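Wosano Live Music Board > Venues and Touring > Parking at the Tindo load-in

smelvin_bass
Has anyone played the Tindo since they changed the load-in? We have a date there in September and the email says vans over 12 feet have to go to the McAlister Street lot. We tow a small trailer. In July we parked right behind the stage door with no trouble.

coltonm
The alley is closed to trailers now. A band backed into the gas meter over the summer and the city put up signs. The McAlister lot is two blocks away and you push your gear down the sidewalk. It took us four trips.

smelvin_bass
Does the venue help?

coltonm
They have one cart. Bring your own if you can. Also pack the small stuff together before you leave home. Cables, tape, spare strings, merch cash box. We lost a tuner pedal on the sidewalk.

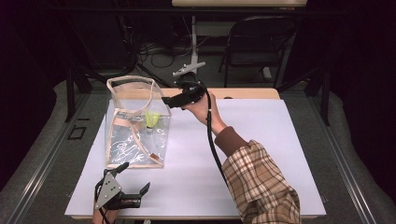 The lot charges overnight too, so don't leave the trailer there after the show. We got a $200 ticket because our receipt ran out at 2 a.m. and we were still inside settling up.

Nathalie F.
The $200 is for no receipt at all. Expired is less. I paid one in July.

coltonm
I have the ticket in my glove box. It says 200.

Nathalie F.
Then they charged you for the wrong thing and you should dispute it. Mine was clearly marked expired.

hjordis_t
I do sound there a couple of nights a month. Trailers can still use the alley if you unhook, roll it in by hand and have it out before doors. You have to call the production office first. Ask for Sylvie Boychuk, not the box office, who will just read you the email.

coltonm
We asked and were told no.

hjordis_t
Who did you ask?

coltonm
The box office.

hjordis_t
Right. Call production. They also check bags at the stage door now, crew included, and it slows down load-in if everyone shows up with a full backpack. Leave what you don't need in the van.

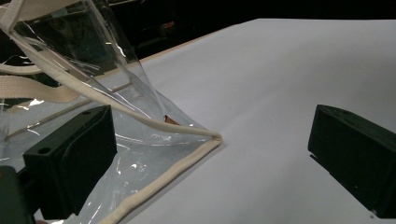 Doors are strict as well. If your trailer is still in the alley when the line forms, they will hold your soundcheck until it's moved. I have seen an opener lose the whole thing.

Vonon_Drums
I would skip the trailer. We rented a bigger van for that run and it cost less than parking and a ticket.

smelvin_bass
Not possible for us, there are six people and an organ. I'll call production tomorrow and post what they say.

smelvin_bass
Update, 5th September. Talked to Sylvie B. We can unhook in the alley if we arrive by three. The van still goes to McAlister. She is sending a pass for the trailer.

hjordis_t
Print the pass. The guy at the gate won't take it on a phone.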